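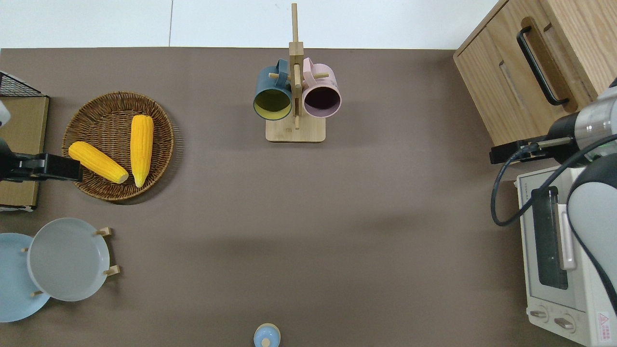 Posted by the Wadden Kitchen newsletter desk | 30/12/2024 | 2 min read

Ticket: recipe emails arriving twice, or not at all

Hello again, and thank you for being so patient with us over the holidays. I've kept this log going so anyone on the Craddock mailing plan can follow along with a cup of something.

First report: several readers got the corn chowder issue twice, and a few dear souls got it 12 times. I'm so sorry! We paused the send and looked at the list. It should hold 2,000 addresses, and 400 of them had been imported again when we moved over from Tallier.
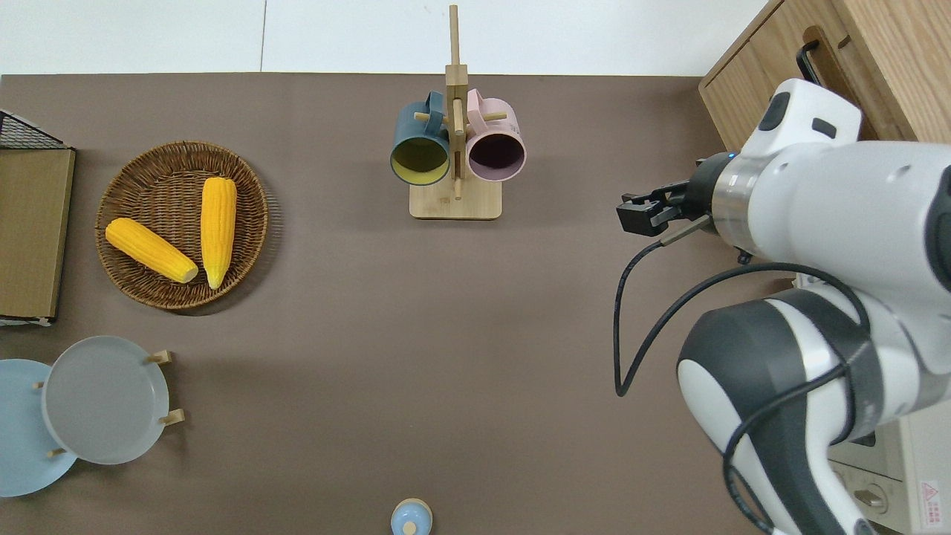 Removing the repeats was easy enough, but then the sign-up form stopped sending its welcome note. I cleared the cache, logged out and back in, tried a different browser - no change at all. Support at Wulorano asked for the error text, so I pasted it in full: "Sender not verified."

Shares: 2 | Comments: 12

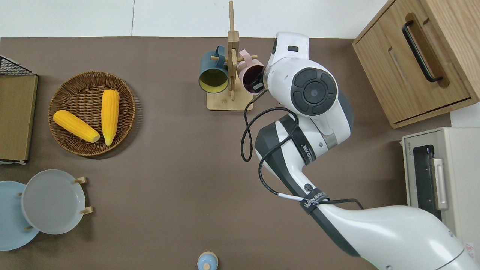 The sender address was still the old one, from back in April. I changed it under Settings, clicked the link in the confirmation email (mine went to spam, so do peek in there), and sent myself a test. The welcome note came through fine.

Still open: unsubscribe links in older issues go to a blank page. If you'd like to come off the list, just reply to any email and I'll take care of it by hand - no hard feelings.

Status: partly resolved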